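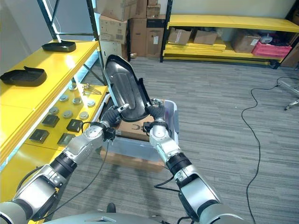
How to Run a Two-Arm Tray Demo at Your Open Day

Filed under: Shop Floor & Robots > Showing Your Work

Last updated: August 2018

If you have a two-armed robot and a date on the calendar when people will come and look at it, you need a task. Ours is trays. The robot takes hold of a long black plastic tray with both grippers and brings it over a storage bin, and that's the whole show. It sounds like very little, and I have watched grown adults stand in front of it for half an hour!

I run the open days at Ilness, a small automation workshop, and this page is the procedure we use, written up after a visitor from Boström asked for it (they were planning their own and wanted to copy ours, cheerfully and with permission). It assumes that your robot already moves safely and that you know how to record or program a motion on it. Everything else is staging, timing and talking.

Pick a part that needs two hands

A tray shaped like the sole of a shoe is close to perfect. It is long, shallow and a bit awkward, with a raised rim that gives the fingers something to hold. One gripper can take the lower left edge and the other the right side, and people get the idea immediately because it is how they would hold it themselves.

Try your part by hand first. Pick it up with one hand, then with two. If one hand feels perfectly natural, visitors will wonder what the second arm is for, and they will ask you, over and over, all afternoon. Glossy black plastic does have one drawback, and that is reflections. If your robot finds the part by camera, test it with the lights you will have on the day. We lost a whole morning to a window once.

Set up the shelf

Put the parts you plan to use on a low shelf to one side of the robot, within easy reach of the arm on that side. We like yellow boards. Dark parts show up beautifully against them, for the people watching as well as for any vision system.

1. Lay the spare trays on the top surface. Keep them apart so that a gripper coming down for one does not nudge the next.

2. Use the shelf below for smaller parts. Round metal discs and square black blocks work well together, and a small bracket gives people something fiddly to look at. Spread them in loose rows. A perfect grid makes visitors suspect that the robot only knows one set of positions, and if yours can handle more than that, you want it to get the credit.

3. Stand where the visitors will stand and look. Then crouch and look again, for the kids.

Set up the bin

Use a tub with see-through sides if you can get one. Ours is a pale, bluish plastic, and it makes a real difference, because people follow the part down with their eyes and hate to lose sight of it. Put a cardboard box inside if your parts are small or if the tub is deep. Stand the tub directly in front of the robot, low enough that both arms can come together just above the rim with the tray held upright.

Push the tub once, firmly, with your foot. If it slides, fix that now. Carpet helps a lot here.

Teach the motion

Break it into stages and get each one solid before joining them up.

1. Approach. Bring one arm to the tray and stop just short of it. Visitors love the pause, and you get a chance to check the alignment.

2. First grip. Close on the rim, then wait a moment before you lift.

3. Second grip. Bring the other arm in from its own side and close it. This is where most of our trouble has been! If the second gripper arrives a little off, the two arms push against each other through the tray and the plastic bends. Allow some give in one arm and keep the other one stiff.

4. Carry. Move both arms together, slowly. Rubber-covered fingers will forgive a small twist, but they won't save you from a jerk.

5. Tilt. Bring the tray nearly vertical over the bin with the rounded end pointing up. Hold it there for two full seconds. It is the best moment in the whole cycle for anyone with a phone in their hand.

6. Lower and release. Open one gripper, then the other. If the tray catches on the rim, lower it farther before you open, and don't be tempted to drop it from height just to save time.

We run a full cycle in 23 seconds. It could go faster, and the first version did, but people stepped back from it. Slower gets them leaning in, and leaning in is when the good questions start.

Sort out the cables

Walk every cable from the robot to the wall. The ones at the wrists need enough slack to let the arm reach its farthest point, with no loop big enough to catch on a shelf corner. Run each arm through its full motion and watch only the cable while you do it. You will be surprised how different the demo looks.

On the floor, keep cables on the robot's side of your barrier. Tape down anything a visitor could reach with a foot. Roll spare chairs out of the working area as well, and do it last thing before you open the doors, as they have a way of drifting back.

Mark the line

Put your barrier well outside the full reach of both arms, measured with the grippers open and the longest tray held out. Someone who knows the stop button should be next to it whenever the robot has power. That person doesn't give the talk and doesn't fetch coffee. Trade places every hour or so, because attention wanders.

The talk

Start the robot first and say nothing for one whole cycle. I know it feels rude. Do it anyway, and watch the faces!

After that, keep it short. I say what the task is, I point out the moment when the second arm takes its share of the load, and I tell them how that step went wrong when we were building it. Then I ask what they would like to see it pick up. Somebody always says "an egg."

Questions you should have an answer ready for:

— What happens if it misses?
— Can it tell the parts apart?
— How long did it take to teach?
— Does it get tired? (From a seven-year-old, and I still think about it. We ended up talking about warm motors for ten minutes.)

Answer the first one by showing it, if your setup allows. Move a spare tray a little while the robot is stopped and safe, step back behind the line, and let it try. When it fails, say so and explain what you saw. We had a group over from Uster last November, and the failed pick was what they wanted to discuss at lunch. Two of them drew gripper fingers on the napkins.

Plan for wear

Open days are long. We ran about 800 cycles in rehearsal before our most recent one and another 158 on the day itself, and the fingertips came out of it noticeably smoother than they went in. Wipe the rubber before you open and again at midday. Dust from cardboard boxes gets on everything, trays included, and a dusty tray slips.

Keep these on a cart nearby:

— spare fingertips and the right hex key
— a lint-free cloth
— floor tape
— several extra trays
— a printed copy of your restart steps, in large type

Practice the restart until you can do it while talking. The Heltix demo I visited before we started doing our own had a stop halfway through, and the presenter just carried on explaining while a colleague brought the arms home and set up the next tray. It looked completely routine. I went home and rehearsed ours every evening for a week.

On the day

1. Power up an hour early and run the arms empty at low speed.

2. Wipe the grippers and trays, then run ten cycles with parts.

3. Empty the bin and reset the shelf.

4. Check the barrier, the tape and the stop button. Press the button and make sure that everything stops.

5. Open the doors.

6. Reset the shelf between groups, with the robot stopped. Let people watch you do it if they want to — plenty of them stay for that part too.

If you have a quiet spell, leave the robot running with its operator at the button. The sound of it brings people over from the next room faster than any sign we've put up.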